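We use cookies to remember your settings and count visits. Accept / Manage choices

Reading the Board: How Grain, Moisture and Cut Decide What a Table Does

May 2025

A wide board moves across its width every year of its life. Finish slows the movement and joinery can make room for it, but neither one stops it. Most of the complaints that come into small furniture shops in spring, including split breadboard ends, doors that bind and tops that rock on their bases, trace back to a decision made at the saw or at the lumber rack.

Wood is a bundle of long cells that run up the trunk. Those cells take on and give off water until they balance with the air around them. As the cell walls gain water they swell, and as they lose it they shrink. The change along the length of the board is small enough to ignore in furniture. The change across the width is not, and it depends on how the growth rings sit in the board.

There are two directions to consider. Radial movement runs from the center of the tree out toward the bark. Tangential movement follows the curve of the rings. In most hardwoods the tangential figure is close to double the radial one. A flatsawn board, with its face roughly tangent to the rings, puts the larger movement across its width. A quartersawn board puts the smaller movement there and the larger one in its thickness, where it rarely causes trouble.

The Skenov shop, which builds tables and benches on short runs, keeps a moisture log for every stack of lumber it buys. In April the shop bought 1,510 board feet of hardwood from the Figueiredo yard, air dried and then finished in a kiln. The boards were stacked on stickers with space at the ends and left in the bench room. Readings were taken in the middle third of each sample board, away from the ends, which dry first and give a low number. Pin meters were corrected for species and temperature.

The target depends on where the furniture will live. A heated house in a cold climate is dry in winter and moderately humid in summer, and lumber at 7 percent moisture sits near the middle of that swing. A shop that builds at the bottom of the range has to leave room for swelling. A shop that builds at the top has to leave room for shrinkage. The common mistake is to build in the middle of a damp summer with tight slots and then ship into a dry winter.

Flatsawn faces are easy to recognize. Where the saw passes through the growth cones at a shallow angle, the rings come to the surface as stacked arches or ovals, a figure the trade calls cathedral. Toward the edges of the same board the rings stand up more steeply, and the lines run closer together and straighter. One wide board can therefore show both kinds of figure, and the two zones will not move by the same amount.

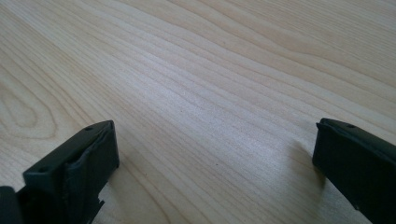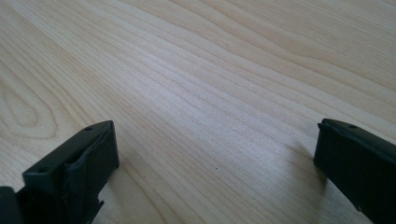
Grain lines on a pale wooden tabletop.

Ring direction also governs cupping. When a flatsawn board dries, the face that was nearer the bark shrinks more than the face that was nearer the center of the tree, and the board cups toward the bark side. Glue-ups made from such boards are often arranged with the bark side alternating up and down. The panel then takes on a shallow washboard shape if it moves. With all the boards turned the same way it forms one broad curve, which screws and battens can pull flat more easily. Both layouts are in use, and the argument between them is old. The Skenov practice is to choose the better face for appearance and let the fasteners do the rest.

Those fasteners must allow travel. Take a flatsawn top 42 inches wide in a species with a tangential coefficient of 0.0035 per point of moisture change. A swing of four points gives 42 times 0.0035 times 4, or 0.588 inch across the full width. If the top is fixed at its centerline, half of that appears at each edge. Slotted holes near the edges need at least 0.294 inch of travel in each direction from the starting position if the top may go either way from its build moisture. Figure-eight clips allow less travel than wooden buttons in a groove and should be checked against the calculation before they are used on a wide top.

Breadboard ends follow the same rule. Glue is confined to the center tenon. The outer tenons are pinned through slots, and the slots run across the width of the top. A breadboard end will stand proud of the top in one season and fall short of it in another. Customers should be told this before delivery.

Finish affects the rate of exchange and has little effect on the final balance. A film finish on the show face with bare wood underneath lets the two faces take up water at different speeds, and a thin panel can cup within days of a change in the weather. The fix is to apply the same number of coats to both faces. The Dritaretti oil schedule, which Skenov uses on light woods, calls for 2 coats on every surface, including the end grain, with a light sanding between them. End grain exchanges water many times faster than the face and takes a third, thinner coat on tops that will stand near a heat register.

Penetrating oils also change how the figure reads. Where the fibers rise toward the surface they absorb more oil and darken. Where they lie flat the surface stays paler. On a wavy-grained board, the light and dark bands trade places as the viewer moves around the table. Sanding scratches interfere with this, and a final pass by hand along the grain is worth the time.

Matching boards for a top should be done in raking light with the surfaces planed. Rough lumber hides both color and slope of grain. The Skurnell method is to lay the boards out dry, chalk a triangle across all of them, and leave them overnight before jointing. Any board that has moved by morning is set aside for rails or drawer parts. Seams are placed where straight grain meets straight grain, near the board edges, and the arched figure is kept toward the middle of each board. A seam that cuts through an arch will show from across a room under any finish.

Reader comments

benchdog_ohio: Good to see the math written out. I used clips on a wide cherry top and two screws sheared the first winter. Buttons from now on.

PlainSawn: Does the four point swing hold for houses with a humidifier? Mine barely moves between seasons.

tmk: Would have liked a table of coefficients. The one for red oak is higher than the figure used here.

Contact us | Copyright 2025 | Back to top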